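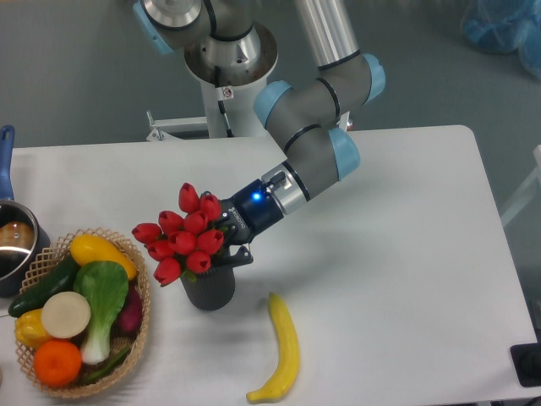

Cleiton Guerra asked us whether a cell that moves tulips needs a calibration check every Monday. We think it does – and the check is quick!

3.2 Keeping the Savden cell in shape

Figure 2. The Savden cell during the vase task. 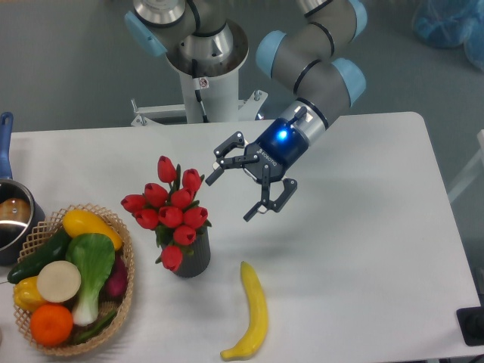 Finger wear was our favorite puzzle. The pads are inspected after every 1,000 grasps, and a worn pair takes two people almost 30 minutes to swap. We run the inspection with the fingers spread wide, as they are over the table beside the tulips, so that the pins at the joints are easy to reach. Each pin is then wiped and checked for play, 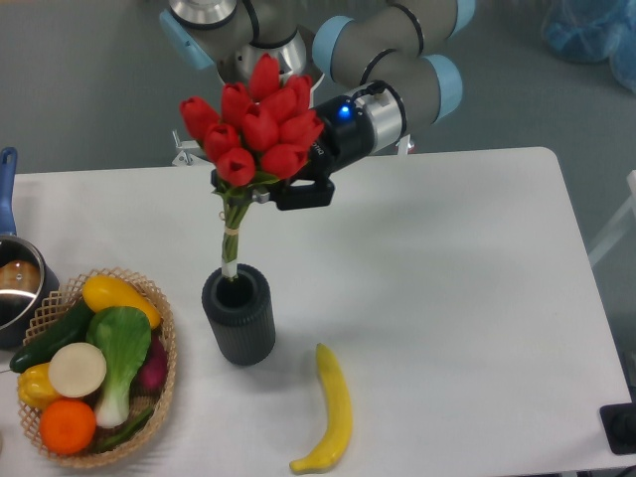

and the result goes straight into the Trukby log. We love this log. Over 190 entries it showed us a slow drift in the closing position – far too small to notice by eye –

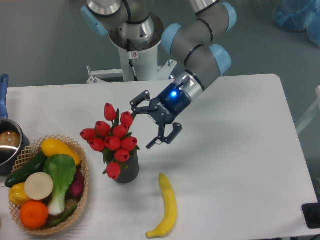

which we now correct by re-zeroing the gripper before the arm is homed. The Luo controller keeps the old offset for comparison.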